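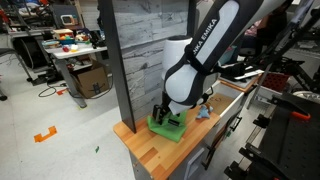 Der Greifer am grünen Tuch, rechts daneben das hellblaue Plüschtier.

Zwischenbericht zum Gerätetest Urik, Stand 30.12.2025

Hallo zusammen,

ihr wolltet vor dem Jahreswechsel noch wissen, wo wir mit dem Greifpaket stehen und ob sich die Verlängerung der Lizenz lohnt. Kurz gesagt: Ich bin ziemlich angetan, aber unterschreiben würde ich noch nicht! Zur Erinnerung: Urik ist das Softwarepaket von Fornwood, das wir auf unserem Franka-Arm laufen lassen, und geprüft wird es an Haushaltsaufgaben, also Tücher aufnehmen, Spielzeug wegräumen, Schubladen bedienen.

Die Einrichtung ging schneller, als ich im Antrag geschrieben hatte. Drei Tage, dann lief der erste Griff (ich hatte mir zwei Wochen freigehalten, die sind dann in die Kalibrierung geflossen, und das war auch gut so). Die Anleitung ist ordentlich, nur das Kapitel zur Kraftregelung hört mitten im Gedanken auf. Der Support hat mir dafür eine ältere Fassung geschickt, mit der es ging.

Seit Oktober haben wir 274 Durchläufe mit weichen Gegenständen gemacht, davon 132 mit Stofftüchern. Und da wird es interessant: Plüschtiere nimmt das System inzwischen fast blind, die haben Volumen und geben schön nach. Ein zerknülltes Tuch dagegen liegt jedes Mal anders, und die Finger müssen tief genug in die Falten hinein, ohne auf die Holzplatte zu drücken. Mit den Werkseinstellungen gab es ständig Sicherheitsstopps. Seit ich die Kontaktschwelle von Hand gesetzt habe, ist mehr als die Hälfte der Tuchgriffe im ersten Anlauf durchgegangen. Das ist für Stoff wirklich nicht schlecht, aber im Prospekt klang es nach deutlich mehr.

Was mich stört: Nach jedem Update muss ich die Schwelle neu eintragen. Das habe ich gemeldet, bisher kam nur eine freundliche Eingangsbestätigung. Außerdem kostet das Zusatzmodul für Schubladen extra, obwohl es auf der Produktseite so aussieht, als gehöre es dazu. Wir haben es noch als Testversion, und Aufziehen klappt gut, Zuschieben manchmal mit etwas viel Schwung.

Zum Vergleich hatte ich ja das Paket von Chiu vorgeschlagen. Das lief bei den Kollegen in Stodcombe, und ich durfte einen Nachmittag lang mitprobieren. Die Oberfläche ist viel hübscher, aber an die Regelung kommt man kaum heran, und genau die brauchen wir. Ich würde also bei Urik bleiben, wenn der Preis stimmt.

Beim Geld liegen wir im Plan. Vom Posten für Verbrauchsmaterial sind noch 50 Euro übrig, die würde ich gern in neue Fingerpolster stecken, falls ihr nichts dagegen habt. Das Budget für die Lizenz ist bis auf die Verlängerung ausgegeben.

Als Nächstes kommen die Aufgaben in Folge dran: Schublade auf, Tuch hinein, Schublade zu. Die Einzelschritte habe ich alle schon angelegt, nur die Übergänge sind noch ziemlich ruckelig. Von euch bräuchte ich bitte eine Rückmeldung zum Schubladenmodul, die Testversion läuft nämlich bald aus. Das Angebot von Fornwood leite ich euch weiter, sobald es da ist.

Viele Grüße aus dem Labor und kommt gut ins neue Jahr!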